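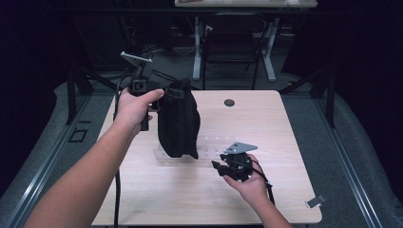

Both grippers in hand and cabled, bag and tray on the table.

Stunerier hand-held gripper kit: walkthrough checklist, with my comments
Filled in by Lorraine Katene, Drimville
Kit on trial until the end of May

Colette asked me to go over the kit with the same sheet we use for bench tools, so that's what I did, and I added lines where the sheet had nothing useful to say. If you only want the verdict, scroll to the bottom. If you're the one who has to hold these things all afternoon, please read the cable part!

Ratings are OK, FIX (sort it before the next session) and ASK (question for Stunerier).

PART A. THE TABLE AND THE FLOOR

A1. Table stable, no rocking
OK. I leaned on every corner, then got Paora to lean on it too, because he's heavier than I am. No movement.

A2. Table top clean and dry, no splinters
OK. It's the light wood top and it wipes down nicely. There's a rough spot on the underside of the near edge that caught my sleeve. A bit of sandpaper would do it and I'll bring some.

A3. Cable hole in the top
OK, with a comment. The round grommet is over toward the far edge, a little right of middle. We aren't routing anything through it for the grippers. Small parts will find it, though, so if you're working with screws or beads, put some tape over the hole first.

A4. Floor rails
FIX. The two metal rails on the carpet are the thing I'd worry about most. I know where they are and I still stubbed my toe. The carpet is gray and the rails are silver, and with the dark curtains around you the light drops off quickly once you step back from the table. I'd like bright tape along the tops, both rails, full length. Kagiso says he has a roll in the van.

A5. Stand legs behind the table
OK. Feet are tight. Don't hang your jacket on the frame (Paora).

A6. Loose bits on the floor
FIX. Found a small white clip by the right side of the table. Not a hazard by itself, but pick things up when you see them. While you're down there, please leave the floor markers where they are.

A7. Way out clear
OK. I walked it with the lights down. You do have to feel for the gap in the curtain the first time, so show new people before they start.

PART B. THE GRIPPERS

B1. Body, handle and jaws free of cracks
OK on both. I ran a thumbnail along every seam. Left one has a scuff near the bottom of the handle, only cosmetic, and it's noted on the delivery slip.

B2. Triangular plate on top, secure
OK left, FIX right. These are the flat gray plates. The left one doesn't budge. The right one had the tiniest bit of play when I pushed on the tip, and a quarter turn on the screw took care of it, but I want it checked again after a full session. Also, the corners are at eye height if you raise your hand to look at the thing closely, which everybody does. I did it twice while filling in this line.

B3. Square marker on the front face
OK. Clean, flat, edges stuck down. Hold the gripper by the handle and keep your fingers off it. Stunerier's booklet says a dry cloth only, no spray.

B4. Pinch points at the jaws
ASK. Closing on a fingertip isn't painful, I tried it (don't tell Colette). What I don't love is the gap behind the jaws, where a bit of loose skin could get nipped when they open again. A soft cover would fix it. Question sent to Stunerier. Until we hear back, keep your free fingers away from there, and if you're passing a gripper to somebody, pass it handle first.

B5. Grip comfort
OK for short runs. This is where I have opinions! Held upright with my thumb over the top, it's fine for as long as I like. Held low and palm up, close to the table, my wrist started complaining after 20 minutes. Ayanda has smaller hands and gave up sooner than that. The handle is a bit fat for her and she ends up squeezing harder than she needs to. I've asked whether there's a slimmer handle. The Widier set we tried last year had two sizes, and I miss that.

B6. Weight
OK. Lighter than I expected. You notice the cable before you notice the gripper.

PART C. CABLES

C1. Insulation undamaged, plugs seated
OK. Both black cables checked end to end with my fingers, no nicks.

C2. Cable path clear of the user's feet
FIX. The left cable drops past the side of the table toward the floor and behaves itself. The right one comes down by your wrist and runs back toward you, so it ends up wherever you happen to be standing. Step back without thinking and you're on it. We put a loose hook-and-loop strap around my forearm and that helped a lot. Loose, I said - if it's snug it tugs at the plug every time you reach across.

C3. Strain relief
ASK. There isn't much. On a unit that costs what this does I'd want a proper rubber boot where the cable leaves the body. Stunerier told Kagiso on the phone that the cable is good for 1000 bends, and I'd like that in writing, along with what they count as a bend.

C4. Crossed cables
OK if you're careful. Reaching left hand over right, then right over left, will braid them by lunchtime. Put both grippers down and untwist at every break.

PART D. THE THINGS YOU'RE HANDLING

D1. Clear plastic tray
OK. No sharp edges in any of the compartments. It's hard to see, being clear, and I bumped it with the right gripper more than once. It slides on the wood. A couple of rubber dots underneath would be plenty.

D2. Black fabric bag
OK. Soft, no metal on the outside to catch. Stands up on the tray well enough to work on. Check that it's empty before the session. Black gripper, black bag, dark room: it's easy to lose track of where your jaws are against the cloth, so take it slow on the first few tries.

D3. Spare items
OK. Keep them off the working table. Use the one by the far wall, and leave the chair tucked under it.

PART E. PEOPLE

E1. Introduction given before first use
OK. Mine took 16 minutes with Kagiso talking, and I'd say don't shorten it. The booklet is 26 pages and skips the part about putting the grippers down, which you want to do on their sides with the plates pointing away from you.

E2. Sleeves, hair, jewelry
OK. Roll sleeves to the elbow. Bracelets off. My watch was fine on the left but clacked against the cable on the right, so off it came.

E3. Breaks
FIX. No schedule was posted. I've written one on the whiteboard, a stretch every 20 minutes, and I'd like it on the wall in print.

E4. Somebody else in the building
OK. Ayanda or Paora is next door until five. After that, pack it up.

VERDICT

Pass, with the FIX lines done first. The rails and the right cable have to be sorted before anyone new comes in, and the rest can wait a few days. I like the kit. It feels solid, I got the hang of it quickly, and the people at Stunerier pick up the phone. I wouldn't sign for the purchase until we've heard back on B4 and C3, and I'd push for the slimmer handle while they still want our money.

COMMENTS ADDED AFTER

Kagiso Jacobs: Tape is down on both rails. Yellow, very ugly. Clip picked up too.

Ayanda Pretorius: Agree on B5. Could we also try wrapping nothing around the handle and just standing on something? I think part of my wrist problem is that the table is high for me.

Lorraine: Good thought, there's a low step in the storeroom. It needs a non-slip top before you use it near those rails, so give me a day.

Paora McKinnon: Jacket moved. Rechecked the right plate (B2) after my session, still tight.

Colette Gaillard: Thanks all. Stunerier will call at 10 tomorrow about the covers and the cable. Lorraine, please sit in, and bring the fingertip you tested B4 with.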